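**Portable gas stove on the balcony — anyone cooking full time on one?**

**mallee_kate**
We've just moved into a unit with the worst electric cooktop I've ever met. Two of the elements take forever and the landlord's agent (Clillano, if anyone's had the pleasure) reckons it's "within tolerance". So I'm thinking of a butane single burner for out on the balcony and just doing most dinners out there over summer. Is that mad? What pan do you use? I've only got big heavy cast iron and I'm a bit nervous about plonking that on a little stove.

**tomatosauce77**
Not mad at all, did it for 5 months during our reno. Cast iron was fine on mine but check the weight limit in the booklet, and don't use a pan that hangs way out over the canister side. That's the bit people get wrong. Heat bounces back down onto the can and then you've got a real problem.

Also check your strata by-laws before you spend a cent!

**Garba Akpan**
I'd go for a small rectangular pan, the sort you roll Japanese omelettes in. Brilliant for one or two people — eggs, a couple of snags, halloumi, leftover rice. I got so keen on mine I've stopped using the round one for breakfast altogether. Wipe it out with a bit of oil on paper towel, medium flame, never full bore.
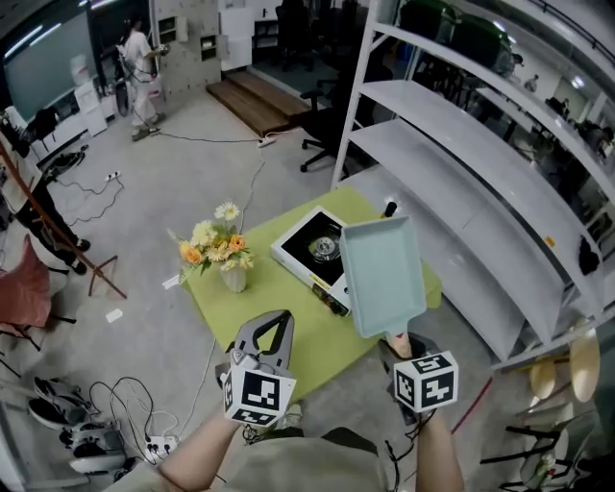
*Mint green pan, white single burner, flowers on the table for a bit of class.*

The only thing I'd warn you about is wind. Even a light breeze and you'll be standing there wondering why your egg's still raw.

**verandah_dweller**
Gotta disagree with Garba on the pan sorry. Those little rectangles are lovely for omelettes and annoying for everything else. You can't toss anything, you can't fit a decent chop in, and a lid to suit is nearly impossible to find. Get a 24 cm round one and be done with it.

**Garba Akpan**
Fair call on the lid, I use a bit of foil. But who's tossing things on a balcony? Half of it'd end up on the downstairs neighbour's washing.

**verandah_dweller**
Stir fry, mate! Best reason to cook outside, keeps the smell out of the curtains.

**mallee_kate**
Haha ok, I do like a stir fry. Just looked up the by-laws and they ban charcoal and "open fires" but say nothing about gas. Grey area? I've emailed the strata manager to be safe. What do you all pay for canisters?

**tomatosauce77**
Buy the four packs, singles at the servo are a rip-off. And get the answer from strata in writing. Ours said yes over the phone in November, then sent a breach notice to the bloke in the next unit for the same thing.

**verandah_dweller**
Store the spares somewhere cool too, definitely not in the car. And please don't drag the stove inside when it rains, they're outdoor only for a reason.

**mallee_kate**
Strata's come back — gas is ok, stove has to be packed away when I'm finished. Now I just have to pick a pan. Might start with the little one, I mostly eat eggs anyway.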